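Search this site Search Enter keyword Go

The Tray and the Basket: Small Order for a Small Table

When I moved to Urnden in January, I had one white table and too many little things. The table had to be my desk, my dining place and the spot where I put everything from my pockets. After two weeks I could not see the top of it anymore.

My neighbors in the building gave me many opinions. One of them believes in drawers. Another keeps all her belongings in shoe boxes with labels. I do not like to open a box each time I need hand cream, so I began to look for things which stay open.

In the Saturday market at Piras there is a long row of stalls with household goods, and there I learned that open storage has two families. The first is the tray, flat and easy to wipe. The second is the basket, which has walls and can hide a little disorder. I think a table needs both. A tray takes what you put down for one hour, like keys or a cup. A basket takes what lives there always.

Color is also important, more than I expected. On a white table a strong red tray looks like a warning. Pale green is calm, and it goes well with wicker, both the light kind and the dark one.

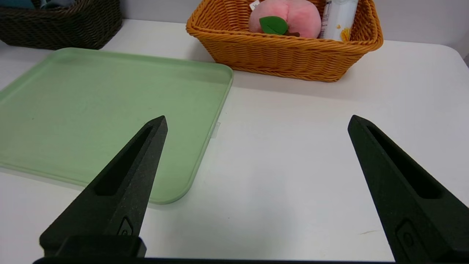
How to choose a basket

Take a basket with a rectangular shape if your table is against the wall. Round ones are pretty, but they waste the corners. Put your hand inside before you pay and feel if the weaving scratches. I have lost one good sweater to a cheap basket, and I still feel sorry for it.

The height should be less than your tallest bottle. Then you can see the top of the bottle and take it without searching. Soft things are good company for bottles. A plush peach next to a white bottle makes me smile in the morning, and a plush toy weighs almost nothing, so it is no trouble to move when I clean.

How much to spend

A shop named Trerkine sold me a tray for 25 and I was satisfied, though the lady at the next stall told me I paid too much. The most expensive basket I found on the same day was 70. It was beautiful and I left it there.

Once a week I empty everything, wipe the tray with a damp cloth and shake the baskets over the balcony. Wicker collects dust between the braids, and an old toothbrush takes it out. Do not leave wicker in strong sun near the window, it becomes dry and small pieces break off on the floor.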